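The Robot That Practices in the Dark

I've been sitting in on the simulation team at Illmont for a magazine piece that was supposed to be about hardware, and I have hardly touched a piece of hardware all week. What I've mostly done is sit in a swivel chair and watch software fail to pick up a bottle. It's more gripping than it sounds (sorry), and by Wednesday I was yelling at the monitor like it was a ball game.

The team writes planning software, the part that sits between "there's a bottle over there" and the motors turning. Their planner is called Powell. You give it a goal and a guess at where everything is, and it comes back with a path for the arm, joint by joint, that hopefully doesn't go through the furniture. Powell gets tested overnight in made-up rooms, 868 of them at the moment, and every morning somebody makes coffee and opens the list of failures.

The rooms come out of a tool called Jeltside, and I got a little obsessed with it. It grabs a floor, a door, some furniture and a few things to put on a table, then messes with the lights. Some rooms come out bright and cheerful, like a furniture catalog. Others look like somebody's house during a power outage, and those are the ones the team loves, because cameras hate them and so does the perception code.

My favorite was a gloomy one with a brown marble table. Two white bottles, a screwdriver sort of thing with a yellow handle lying behind the farther one, and walls so dark you could lose a cat in them. The job was to grab the far bottle and leave everything else alone. Easy for me! Less easy for Powell, which has to worry about its elbow the whole time.

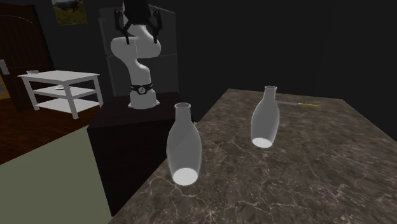 Which bottle did you mean?

The first trouble is that the two bottles are the same kind of thing. The perception code hands Powell a label and a position for each one, and if the labels get swapped between one look and the next, the plan goes bad in a hurry. I watched one run where the arm set off for the far bottle, changed its mind, and finished up parked between the two like a shopper who can't pick a cereal.

The fix they're trying is pretty homely. Every object gets a short memory, so a bottle that was on the right a moment ago is assumed to still be on the right unless there's strong evidence otherwise. It sounds obvious, but the old version started from scratch on every look — a bit like meeting your roommates again each time you blink.

Planning with a fudge factor

Then there's the question of how much room to leave. Powell wraps everything in a bubble of empty space and plans around the bubbles. Make them too big and the arm decides the bottle can't be reached at all. Make them too small and you knock over its neighbor. The setting used to be one number for the whole room. Now it changes with how sure the perception code is, so a dim corner gets fatter bubbles than a well-lit tabletop.

They let me turn that dial myself on one batch of 700 runs. I set it timid, and the arm spent much of the night refusing to do anything. I have never felt so seen by a robot.

The part I didn't expect to like

A tool called Enex lets you scrub back through a failed run and see what the planner believed at each moment, drawn over what was really there. When the two drift apart, you can see the exact spot. Before Enex, the team was reading log files, and one person showed me a 1,000-line one with the kind of pride people usually save for scars.

I went through 6 failures this way on my last afternoon. Most were the label problem again. One was a plain old typo in a joint limit, and it got fixed while I was still eating my sandwich.

The next version of Powell goes onto a real arm in August, in a lab with actual bottles and, I'm told, much better lighting. I've asked to come back for it.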